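Episode 132

The red ball went back to its spot on the right side of the tray. Virág set the wooden bowl near the middle, gave the green block a small turn, and took hold of the controls again.

She had been at it since seven. Ravlow wanted 1000 good episodes by May, and a good one meant the ball ended up in the bowl with no long pauses. She was not allowed to pause. The model would learn the pauses too.

"You drift left before you go down," the man from Ultbridge told her, reading the log. "Every time. Even when the ball is right under you."

"Do I?"

"More than 30 so far."

She thought about her father, who had taught her to park the truck in Radby, and how he always swung a little left before he backed in. There had been a ditch on the right. She had never parked near a ditch in her life.

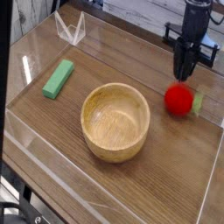

Gerd Thiele

She brought the gripper over the ball and kept it straight. Her hand wanted to go left. She waited, and the wait went into the log.

"Pause," the man said.

"Keep it anyway," said Virág, and she closed the fingers.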